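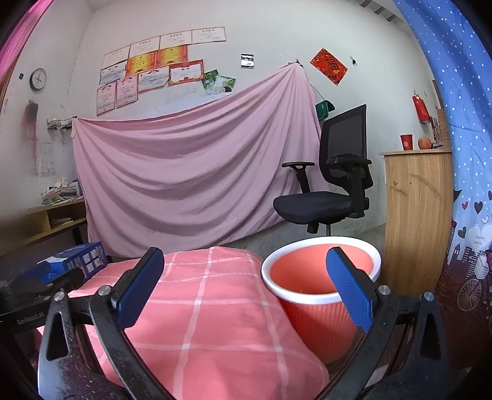

The guest bed, and other local institutions

October is when the visits start. The weather turns, the fares drop, and relatives who were perfectly happy on the phone all summer begin asking which exit to take for Gridstead. So this month's household column goes to the guest room, or to whatever you call the room where the ironing lives the other fifty weeks of the year.

Start by sleeping in it. One night, a weeknight if you like, with the door shut. You will learn about the streetlight, and the radiator that clanks at 4 a.m., and the bar in the middle of the sofa bed that your brother-in-law has been too polite to mention since the wedding. We did this in the back bedroom on Cárdenas Street and moved out at midnight.

Next, pillows. Most houses own plenty of them and two that anyone would choose. Fold yours in half and let go. If it springs back, keep it. If it lies there thinking it over, it can go to the dog. Give each guest one firm and one soft and let them work it out. The decorative ones can stay on the bed until evening, when your guest will stack them on the only chair and then have nowhere to put a suitcase. A hook on the back of the door and a clear patch of floor will do more for family relations than any cushion.

Sheets do not need to be expensive. The linen sale at Clititz has perfectly good cotton sets for $25, and they get better after a few washes, so wash them before company comes. Blankets should be left out where people can see them. A guest will lie there shivering until dawn before opening somebody else's closet.

A few things that cost next to nothing: a lamp that can be reached from the bed, a glass for water, the Wi-Fi password in handwriting a stranger can read, and an outlet that isn't behind the dresser. We also leave the Gronden bus timetable on the nightstand. It is meant as a convenience -- the 831 goes straight to the station -- though one aunt did take it personally.

Towels, finally. Put them on the bed. Do not say "towels are in the hall," because there are three doors in the hall and one of them is the furnace.

The linen sale runs through the end of the month, Tuesday evenings included. If you have spare blankets in decent shape, the shelter drive is still 2 boxes short of its goal of 100, and the bin is just inside the library's side door.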